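Thread: Start-of-session checks for hand-held gripper recording, what is the minimum?
Board: Rurkgate Users > Standards and Practice

kestrel_ops
Friday, December 9, 2022
We are rewriting our bench procedure for hand-held gripper work. The present version has 59 steps and operators skip most of them. I want a short list that must be done and a longer one that is done weekly. Proposed short list: fingers fully opened and closed twice, lens wiped, table cleared, clock sync confirmed. Comments please.

mdallow
Add the finger pad check. We threw away 111 recordings in July over a pad that had worked forward on its screw. It was visible in every one of them if anybody had looked.

T_Brannock
Disagree with "table cleared" as a must. Cleared of what? If the task is tidying a desk, clutter is the task. The rule should say that everything on the surface is listed on the task sheet.

kestrel_ops
Fair. "Table matches task sheet", then. Pad check accepted.

mdallow
That makes it weaker. Operators will list whatever is already there and carry on. Kinyua's procedure had that wording and they went back to a plain clearance rule.

ysoler
Yolanda Soler, Clunum. I maintain our bench procedure, so I will give our wording for comparison. Ours separates task objects from fixtures. Task objects go on the sheet. Fixtures are anything powered or cabled, and they have their own rule: outside the working area, cable routed away from the operator, position unchanged for the whole session. 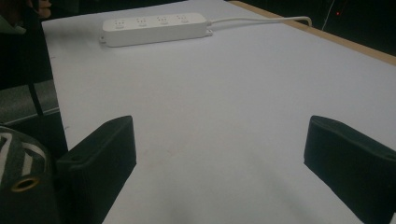
Mains supply is the fixture people argue over most, and our rule on it is two lines long. The strip stays beyond the reach of the open fingers, and its lead leaves by the far side of the table. A white four-socket strip on white paper, as in the picture, meets both lines, with the cord going over the wooden edge at the back. I would still mark it down on contrast. White on white is easy to overlook when the operator is watching the fingertips, so we ask for a strip of coloured tape along the lead.

T_Brannock
Tape on the lead puts another object in every recording. I would sooner fix the strip under the table and write that into the rule. It has mounting tabs.

ysoler
No objection where the table allows it. Ours fold.

mdallow
Does the fixture rule cover the Pravport charger? It has to sit on the bench.

ysoler
Yes. Same rule, same distance.

kestrel_ops
Taking the task object and fixture split as worded. Tape will be optional. Draft 2 goes up on Monday, and the weekly list gets its own thread.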